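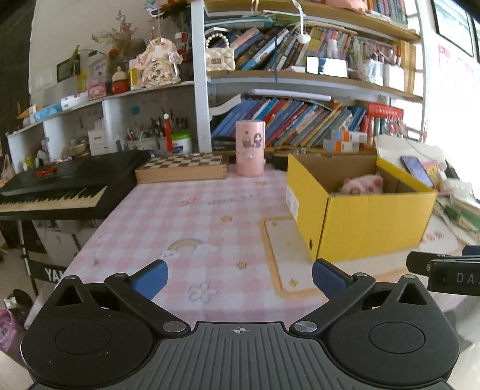 Cirilo Zepeda, reading an early draft of this section, objected that a set of examples gathered in people's homes would teach a policy more about the homes than about the task. We took the objection seriously, and it shaped both the collection protocol and the way the examples were later divided for training and testing.

Figure 3. View from the hand-held gripper during collection in a home. The two finger pads face each other at the bottom of the view; an open cardboard box with a plush toy in it stands on the table beyond.

3.2 Collection in homes

The Mernstead set consists of short demonstrations recorded with a hand-held gripper and a camera fixed to it. The operator holds the tool, carries out the task and puts the tool down. No robot is present during recording. Because the camera moves with the fingers, the recorded view is close to the one the policy receives when the same type of gripper is mounted on an arm (Figure 3).

We collected in 12 homes over two periods, the first ending in March. Each household was asked to leave its rooms as they were. Operators were allowed to shift things on a table only where there was no space to work, and they wrote down what they had moved. In practice this meant that patterned cloths, full bookshelves and household ornaments appear behind a large share of the demonstrations. Earlier recordings made at our Okorside laboratory used a plain grey bench, and policies trained on those alone did poorly once the bench was covered.

The task list had 17 entries, all of the pick, place, open or close kind. Taking a soft toy out of a box and putting it back were listed as separate entries, as the approach differs: on the way in the box walls are a target, and on the way out they are an obstacle. Operators recorded 40 demonstrations of each entry in each home, changing the starting position of the main object between takes. Box flaps could be left at whatever angle they came to rest.

Soft objects gave us the most trouble in labelling. With a rigid object, the moment of grasp can be read from the finger width, which stops changing on contact. Plush gives way under the pads, so the width keeps falling after the object is held. For these entries we marked the grasp by hand, using the first instant at which the object moved with the fingers. Two annotators marked every take and a third settled any disagreement.

A take was discarded if the tracking was lost, if the operator's free hand touched the object, or if the recording ran past 60 seconds. Hesitations and second attempts were kept. We had at first planned to trim them, but the trimmed version gave the policy no examples of recovering from a missed grasp, and its behaviour after a miss was erratic.

To answer Zepeda's point we split the data by home. All takes from a given home went to training or to testing, never to both. We also recorded the colour and pattern of each work surface, so that results could be reported for familiar and unfamiliar surfaces. The comparison with the Okorside bench recordings is given in Section 4.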